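I did my first street festival stall last April, three metres of pavement between a falafel van and the face painters, and I got nearly all of it wrong. I've done a fair few since, so this is how I'd go about it now if you've got a town parade or summer fair coming up and fancy a pitch!

## Get your pitch sorted early

Ring the organiser before you fill in the form. I know, nobody likes the phone, but the form never asks the things you need to know. Mine was Teresa Nowakowski, who runs the bookings for the Lesport street festival, and ten minutes with her saved me a whole afternoon of emails. Ask these:

- How wide is the pitch, and does that include guy ropes?
- Which way does the parade come through, and when does the road close?
- Can you drive right up to unload?
- Is there power, and is it extra?
- What happens to your fee if it's called off?

Lesport charged me £16 for a plain pitch and £11 on top for a socket. I paid for the socket and used it to charge my phone, so have a proper think about that one.

## Weigh the gazebo down

Pegs are no use on tarmac. You want a weight on every leg, and I mean every leg, even if the sky's blue and there isn't a leaf moving when you arrive. I use old squash bottles filled with sand, two to a leg, tied on with cord up by the joint and again at the foot so they don't swing about and bash people's ankles.

Put the gazebo up at home first. Do it twice if you can. The legs on mine stick and you have to push the button in while lifting, and you don't want to be finding that out at seven in the morning with a brass band tuning up behind you.

## Sort out your layout

Mark the size of your pitch on the floor with masking tape and set the whole stall up indoors. I shoved all the furniture back and did it in the spare room, then kept going round to the customer's side to see what they'd see. Have the tall things at the back and the cheap little bits at the front where children can reach them. Leave yourself a gap to get in and out (I forgot, and spent a day crawling under my own tablecloth).

Bring a chair, but don't live in it. You sell more standing up.

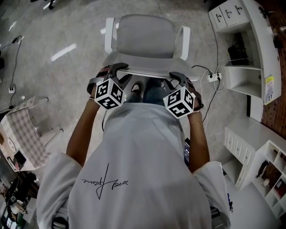 *White sweatshirt, grey office chair.*

Layers are the thing for clothes. It's cold when you set up, boiling by lunch and cold again when the road reopens. Sleeves you can push up are handy for all the lifting, and do bring a spare top in a carrier bag.

## Make a rain plan

It will rain. Last time it came down sideways just as the vintage tractors turned the corner, and the crowd still stayed put, bless them! What you need is:

1. A clear plastic sheet big enough to cover the whole table, so people can still see what you've got.
2. Bulldog clips, far more than you think.
3. Plastic crates with lids for your stock. Cardboard turns to porridge.
4. A side panel for whichever side the wind's on.

Poke the gazebo roof up from inside every few minutes if water starts pooling. Warn your neighbour before you do it. Sorry again, Bujar.

## How much to bring

The organisers told us to expect 3000 people through the day, which sent me into a panic and I made 650 fudge bags. Please don't do that. Most people come for the parade, walk past you twice and buy a lemonade. I was giving fudge to the postman until well into summer.

Take small change, more pound coins than notes, and keep it in a bumbag instead of a tin. If you've got a card reader, check your phone signal on the street itself before the day.

## Packing up

Wait for the steward to say the road's clear before you start. Then do stock first, table next and the gazebo last, so you've got a roof for as long as possible. If the canopy's wet, bag it loosely and hang it over the washing line that same night, even if you're dead on your feet. Mine went mouldy in the shed and I had to scrub the lot with a nail brush.

Then ring the organiser again and ask about next year's pitch while they still remember your name.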